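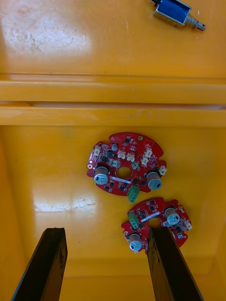
Slide 1: two round red circuit boards in a yellow bin

Right, hello, come in, there are seats at the front (there are always seats at the front). I'm going to talk about getting a repair café going in a small town, mostly from the mistakes we made in Imbridge.

Our first one was in October and we'd put out 200 leaflets. Far too many toasters! Faizal Raju took the electrical table and didn't get a cup of tea until gone four.

Ask here: who's got a broken lamp at home? Wait for hands.

Then the money bit. Hall hire was 100 pounds a go, and the donations tin made 321 the first time, so we were all very pleased with ourselves and bought a decent soldering iron.

Melur Mangundap does our sewing table and wants me to say please, please wash the trousers first.

Next slide is the sign-in sheet. Copy it, change it, I don't mind. Mention the insurance here, I forgot it last time and got three emails.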